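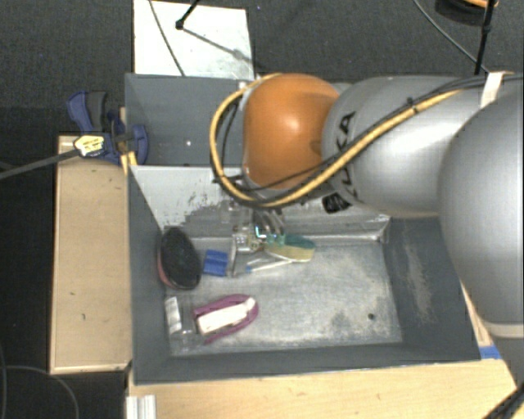
Okay, hi, thanks for coming out. I want to talk about fantasy novels tonight, and mostly about one of them, Sikalgate by Frauke Pfeiffer, and why I think people give up on it too early. I had to start over twice myself! The trouble is the dragon. You expect wings and gold and a big speech, and what you get is a long jointed neck reaching down into the dark, and it never says one word until page 183. (Pause. Somebody usually groans at this bit.)

So, the setup, quickly, for those who haven't read it. Ruppert is a salt peddler's son from Brornside, a town that sits on top of an older town. Every July the people lower a basket into the well and something takes what's in it. Ruppert's sister goes down after the basket. He follows her, much too late and with the wrong shoes on, and that's chapter one.

I love the shoes. Pfeiffer keeps coming back to them. He's limping for half the book and she never lets him find a nicer pair.

Now the magic. It runs on debts. If you ask the river for a favor, you owe the river, and the river remembers. Riku Koyama and I argued about this for a whole train ride, because he thinks the rules change when Ruppert reaches the Sikal gate, and I think Ruppert just misread the rules the first time. Read page 206 again, the part with the ferryman's daughter, and tell me who's right. (Ask for hands. Don't wait too long.)

READ ALOUD: the well passage, down to "and the rope came up light." Slow down on the last bit.

Okay, grumbles. The middle sags. There are 700 pages here and I could lose 100 of them, most of them in the monastery. And Zorley, the thief, is so much fun when she turns up that I was cross every time she left. I wanted her in the final battle and she's off buying a mule!

If you liked it, the sequel goes back to Brornside and picks up with the sister. Skip the prologue on your first read, it gives away the ferryman.

Questions. Florian has the microphone, so wave at him.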